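Gumgate: the kit that teaches robots to tidy your clothes

Have you ever been told to fold your washing and wished a robot would do it? You're not the only one! Lots of people are trying to build robots that can do just that, and one of the tools they can use is a kit called Gumgate, made by a small firm called Plevico.

So what do you get in the box? The main thing is a pair of grippers. A gripper is a bit like a hand, only it has two flat fingers that open and close like a crab's claw. A person holds one in each hand and uses them to pick things up, while a little camera films every move. Later, a computer studies the films and learns how the job is done. It's like learning to tie your laces by watching your big sister - except the computer needs to watch her again and again and again!

Marama Tomoana teaches people how to use the kit. She asks beginners to start with a plain tea towel and fold it 50 times. After that come socks, then T-shirts, and then the really wriggly stuff. A full practice set has 64 folds in it, and it takes her about 27 minutes (she's very quick).

Clothes are surprisingly hard for robots. A brick stays the same shape wherever you put it, but a jumper can flop, stretch, twist or scrunch itself into a ball. Stretchy knitted tops are some of the trickiest of all, and they're brilliant practice.

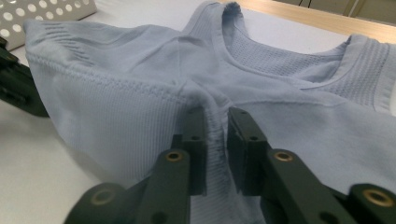 Why doesn't the robot just learn from a book of instructions?
Clothes never land the same way twice, so a list of steps would soon go wrong. Watching lots of different goes helps the robot cope with a crumple it hasn't met before.

Pinching is the clever bit. The fingers have to squeeze hard enough to keep hold of the cloth, but gently enough not to pull it out of shape. Try it yourself with two wooden spoons and a vest - it's much harder than it sounds! See if you can fold the vest in half without using your fingers at all.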